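The Hurkament Datum

The tide gauge at Hurkament read 2050 millimetres at the January high water, and Prodromos Tsakiris wrote it in the book in pencil, as the book required. Ink ran in that hut. The pencil was tied to a nail with fishing line.

The gauge was a float in a vertical pipe. The float hung from a steel tape, the tape passed over a wheel, and the wheel turned a pen against a paper drum. The pipe had a small hole near the bottom so that the sea could get in slowly and the waves could not. Tsakiris had cleaned the hole every month for most of his working life. He used a bent rod and worked by feel.

He then walked to the benchmark, a brass bolt set in the rock above the slipway, and levelled from the bolt to the gauge. The difference should have been 3855 millimetres. He got 3851. He moved the instrument, took the readings again in the other direction, and got 3851.

A difference of 4 millimetres over that distance was outside the allowance. Either the bolt had gone down or the gauge had come up. He wrote the figure in the book, put the staff in its canvas sleeve and closed the hut.

The regional office was at Skalldale, two hours by road. Perla Sandoval ran the sea level section there, which meant she ran Tsakiris and a shelf of drums going back to before either of them was born. She read his sheets standing up.

"Did you check the staff?" she said.

"Against the bar. It's good."

"Collimation?"

"Did it before and after."

She turned the sheet over, though there was nothing on the back. The station was due to close at the end of the financial year. A contractor called Prellix had put a radar sensor on the new jetty, and the radar sent its readings every minute to a server. It had agreed with the float for eleven months. In the twelfth it had started to read low against the float by a few millimetres, and Prellix had written to say the float was wearing out.

"They want to correct the old record to match," Sandoval said. "Back to the last good levelling."

"That would be mine."

"Yes."

He asked what the bolt at Escobedo was doing. Escobedo was the next station down the coast, on the same rock. She told him it hadn't moved. He asked if anyone had levelled to the second mark at Hurkament, the one under the old customs shed. She said there was no second mark at Hurkament.

"There is," he said. "It's not on the plan. The bloke before me showed me."

They drove out together the next morning. The customs shed had a concrete floor and a door that had to be lifted before it would open. Tsakiris knelt near the back wall and scraped with a trowel until he had uncovered a copper plug with a punched dot in the centre. Sandoval held the staff on it. He read the instrument and she booked, and then they changed over, so that neither of them would be checking their own work.

From the plug to the bolt, the height matched a figure in the front cover of the oldest book, written in a hand neither of them knew. The bolt had not moved. The gauge had come up. Someone had driven new piles for the jetty, and the ground under the hut had risen with them.
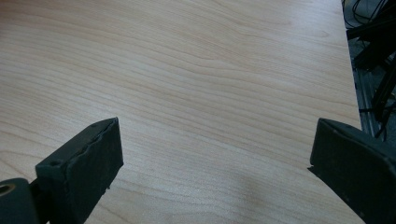
Pale timber, grain running mostly crosswise.

They worked the reduction that evening in Skalldale, at the long table. It took until after eight. Sandoval did the sums by hand and Tsakiris did them on the machine, and they read the results to each other a line at a time. The correction applied to the last year only. Everything before it could stand.

"I'll write to Prellix," she said. "They'll need to level their own bracket. It's on the same jetty."

"Will it keep the station open?"

"No."

He nodded. He asked if the plug could go on the plan, and she said it could if he drew it. He took a clean sheet and drew the shed, the door, the back wall and the distances from two corners. He put a north point on it. She countersigned at the bottom and he went down to move the car, which was parked across the loading bay.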